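Munard Tabletop Heat Press – User Guide
Section 3: Setting Up and Pressing Your First Shirt

By now the press is out of its box, the packing foam is out from under the top plate, and you've read the electrical notes in Section 2. Now for the good part! Set aside an unhurried evening for your first shirt, pick one you like but wouldn't cry over, and keep this section open next to you.

What you need

The Munard press and its silicone base mat
The Brokamwood pressing board (supplied)
Two Mitetti cover sheets (supplied)
Mäkelä transfer paper for light or dark fabric, to match your shirt
A cotton T-shirt, washed and fully dried
A lint roller
Sharp scissors

3.1 Choosing a spot

1. Pick a table or counter that doesn't rock. Lean on it with both hands before you put the press down. You'll be pushing on the handle with real weight, and a wobbly table gives you a faint print on one side.
2. Leave clear air behind the press, enough that the top plate can open all the way without touching a wall, a curtain, or a shelf.
3. Plug straight into a wall outlet. The press draws 700 watts while heating, so keep it off extension cords.
4. Run the power cord out the back, never across the front where you'll be sliding shirts in and out.
5. Keep a second flat area within reach for the shirts themselves. It stays cool, so you can fold, trim, and lay out designs there.

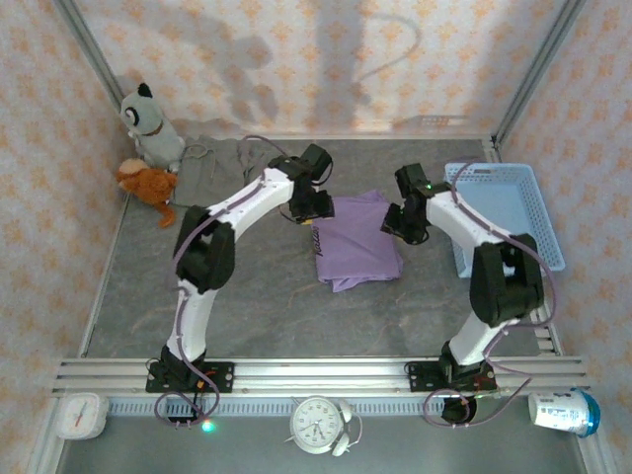 Folded purple T-shirt on a gray marble-patterned work surface.

CAUTION: Place the base mat under the press every time, whatever your counter is made of. Stick-on films and laminates can lift or bubble under steady heat. Damage to furniture is not covered by the warranty.

3.2 Fitting the pressing board

The Brokamwood board sits on the lower plate and gives you a firm, slightly springy surface. It measures 38 cm on each side, which suits most adult shirts. Children's sizes go on it too, with a bit of stretching at the hem (a small board is sold separately if you do a lot of them).

1. With the press off and unplugged, open the top plate fully.
2. Lower the board onto the four pins, smooth side up. The stamped arrow points toward you.
3. Press each corner until it clicks.
4. Close the handle slowly. It should meet light resistance in the last part of its travel. If it slams shut, turn the pressure knob clockwise one full turn and try again. If you have to fight it, go the other way.

Note: The pressure knob turns easily only when the press is open. If it feels stuck, open the handle and try once more before reaching for pliers. Please don't reach for pliers!

3.3 Warming up

1. Plug in and switch on at the left side. The display shows dashes, then the current plate temperature in Celsius.
2. Press SET once and use the arrows to choose 165. This is the right setting for cotton with either Mäkelä paper.
3. Press SET again to save. The number blinks while the plate heats and goes steady when it gets there.
4. Leave the press open while it warms up.

A light smell on the first warm-up is normal and clears after a few minutes. Open a window. If you see smoke, switch off at the wall and turn to Section 7.

CAUTION: The top plate and its metal rim stay hot long after you switch off. Keep children and pets out of the room until the display reads COOL.

3.4 Getting the shirt ready

Don't rush this! Nearly every disappointing print we hear about comes down to lint, moisture, or a crease, and all three are easy to deal with.

1. Wash the shirt without fabric softener. Softener leaves a coating that the transfer can't grip.
2. Dry it completely. A shirt that feels dry off the line can still hold moisture in the seams, so pre-press it as in step 5 even if you're sure.
3. Go over the print area with the lint roller, both directions.
4. Slide the shirt over the board so that only one layer lies on top. Collar, side seams, and any thick hem should hang off the edge.
5. Close the press on the bare shirt for 6 seconds, open it, and smooth the fabric flat with the edge of a cover sheet.

Tip: To find the center, fold the shirt in half lengthwise, match the shoulder seams, and run a warm iron down the fold. The faint line gives you something to aim for and disappears in the first wash. 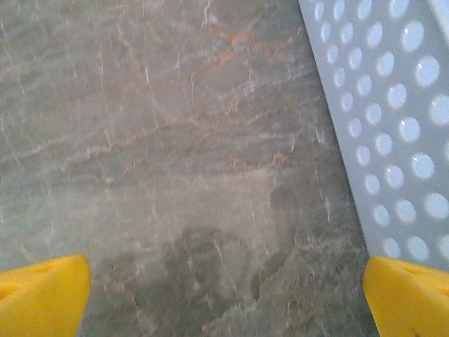 If your design has lettering, hold it up to the light before cutting anything. For light-fabric paper the letters must read backward on the printed side. For dark-fabric paper they read the normal way, and you peel the backing off first. Mix these up and you'll have a shirt that only makes sense in a mirror – we've all made at least one.

3.5 Pressing

1. Trim the design close to the ink, rounding off sharp corners. Square corners are the first to lift in the wash.
2. Place it on the shirt. Printed side down for light-fabric paper, printed side up for dark.
3. Lay one Mitetti cover sheet over everything, shiny side down.
4. Set the timer to the number printed on your pack of Mäkelä paper. Different batches can call for different times, so check each new pack.
5. Close the handle in one smooth motion until it locks. The timer starts by itself.
6. When the beeper sounds, open the handle fully and leave the shirt where it is.
7. Lift away the cover sheet. If your pack says "cool peel," wait until the design is cool to the touch. If it says "warm peel," start right away from one corner and keep a low, steady angle.

Note: If an edge comes up with the backing, stop. Lay it back down, put the cover sheet on, and press again for 6 seconds. This rescues most stuck peels.

3.6 After pressing

Wait a full day before washing. Turn the shirt inside out, use cold water, and hang it up if you have the space. You can iron the rest of the shirt as usual, but keep the iron off the print itself.

Wipe the board with a dry cloth once it has cooled. Store the cover sheets flat or rolled, never folded, as a crease will show up in every print afterward.

Alasdair Geddes, who wrote this guide, keeps his test shirts in a drawer with the time and temperature penned inside each hem. Do the same with yours. By the third or fourth shirt you'll have your own settings, and they'll be better suited to your fabrics than any chart we could print.

For polyester and blends, go on to Section 4. For tote bags and pillow covers, see Section 5.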